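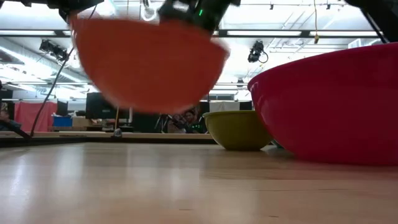
Plarkberg Housewares Support
Ticket 1548
Subject: Andel nesting bowls stick together, and finish differs between colors
Product: Andel mixing bowls (red, orange, yellow-green)
Order: 1237
Status: Closed
Attachments: 1

Opened by customer, Mon 11 March, 9:12 am

I bought the Andel bowls in February and have two problems with them.

1. The orange bowl gets stuck inside the red one when they are stacked. It goes in easily and then won't come out. Yesterday it took two people, one holding the red bowl on the table and one pulling. The first few times it let go after a twist. Now a twist does nothing.

2. The outsides don't match. The red bowl is glossy. The yellow-green one is matte and looks almost olive. The page I ordered from showed all the colors with the same shine. I can live with this but would like to know if I was sent the wrong bowl.

The photo is attached. The red one is on the right and the yellow-green one is just to the left of it, farther back. They get used on a wood table with a glossy top, and that may matter because I also wanted to ask about marks on the table. Is there anything on the bottom of these that can mark a finish?

Reply from support, 10:40 am

Thank you for the photo. I can see the difference in finish between the red and the yellow-green.

Before we decide on a replacement, please answer these:

- Are the bowls washed by hand or in a dishwasher?
- Are they stacked straight after washing or left out first?
- When they are stuck, does the orange bowl sit level in the red one or at an angle?
- Is there a raised ring on the underside of each bowl?
- What is the table finished with, if you know?

In the meantime please don't use a knife or a screwdriver between the rims. It will chip the edge and we can't replace a bowl with tool marks on it.

Customer, 11:25 am

Dishwasher, regular cycle, 70 on the display. I stack them as soon as the cycle is over. There is usually a little water left in the bottom.

When stuck, the orange one sits level and low. You can't get a fingernail under it.

There is a raised ring under the red and under the yellow-green. Under the orange I can feel a ring but it is lower on one side, enough that the bowl rocks a bit when I press the rim.

The table is an Alarcón. The leaflet says oil and then a gloss topcoat. I go over it with Vulgate polish now and then. The marks are faint circles. They only show when the ceiling lights reflect off the top, and I have to bend down to find them.

Reply from support, 1:05 pm

That helps. I think there are two things going on with the sticking.

When the bowls are stacked warm and wet, the air between them cools and shrinks, and the water seals the gap. That pulls the inner bowl down. It can happen with any set that nests closely.

The ring on the orange bowl should be even all the way around. If it is low on one side, the bowl can settle deeper than it is meant to, and more of its wall touches the bowl outside it. The rocking is a fault and we will cover it.

To separate them if they are stuck now:

1. Stand the red bowl in the sink in two inches of warm tap water. Keep the water below the rim.
2. Put cold water in the orange bowl, half full.
3. Wait five minutes.
4. Hold the red bowl down and turn the orange one by its rim. Turn first, lift second.
5. If it does not move, put a drop of dish soap where the two walls meet, wait, and go back to step 4.

Don't use boiling water or the freezer.

Customer, 2:30 pm

They were stuck from this morning's load, so I tried it. No movement after the first five minutes. I changed the warm water, added the soap and waited ten. It came loose on the third turn with a pop. No chips or scratches that I can find on either one.

What about the color question?

Reply from support, 3:15 pm

Good. Rinse the soap off both and leave them apart overnight.

On the finish — I checked with the product desk. The red is made with a gloss exterior and the yellow-green with a matte one. You were sent the right bowl. The page you ordered from had an older set of pictures and I have asked for them to be changed. If you would prefer to return the yellow-green bowl because of the finish, you can do that within the usual period and we will pay the postage. The matte outside cleans up the same way but grease shows on it sooner, so use a soft cloth and skip the scouring side of the sponge.

On the table — the bottoms are not coated with anything that should come off. Faint circles on a gloss topcoat are often from a wet ring left standing on it. Polish can make them easier to see if it builds up around the edge. Try this on one circle first:

- Wipe with a barely damp cloth and dry it right away.
- Leave it alone for a day with nothing standing on it.
- If the circle is still there, buff it with a dry cotton cloth, no polish.

If you can feel the circle with a fingertip, stop and ask Alarcón. That would mean the topcoat itself is marked and I don't want to advise on their finish.

Customer, 4:02 pm

I'll keep the yellow-green. It is the one we use most and I have stopped noticing. Please send a new orange.

I can't feel the circles. I'll try the dry cloth.

Reply from support, 4:20 pm

Replacement orange bowl ordered. You don't need to send the old one back. It should reach you within 14 days. When it arrives, please do the following before you stack it:

- Set it upright on a flat surface and press the rim in four places. It should not rock.
- Put it in the red bowl dry and lift it out again. It should come out with one hand.

I will leave the ticket open until you confirm.

Internal note

Low foot ring on orange, customer reports rocking. Second one this year in orange, none in the other colors. Passed to product desk with the customer's wording. Product page pictures — request sent, no answer yet.

Customer, eight days later

New bowl came. No rocking. It lifts out of the red with one hand, dry. I also tried it wet on purpose and it held a little but let go with a twist.

We now let them cool on the rack and put a folded dish towel between the red and the orange when they go in the cupboard. No sticking since.

Two of the table circles went away with the dry cloth. One is still there but fainter. I put a mat down for wet bowls.

Reply from support

Thank you for testing it both ways. The towel is fine to keep using. Closing the ticket now — if the new bowl starts to stick, reply to this message and it will reopen under the same number.

Resolution: replacement sent (orange). Finish difference confirmed as normal. Table care advice given.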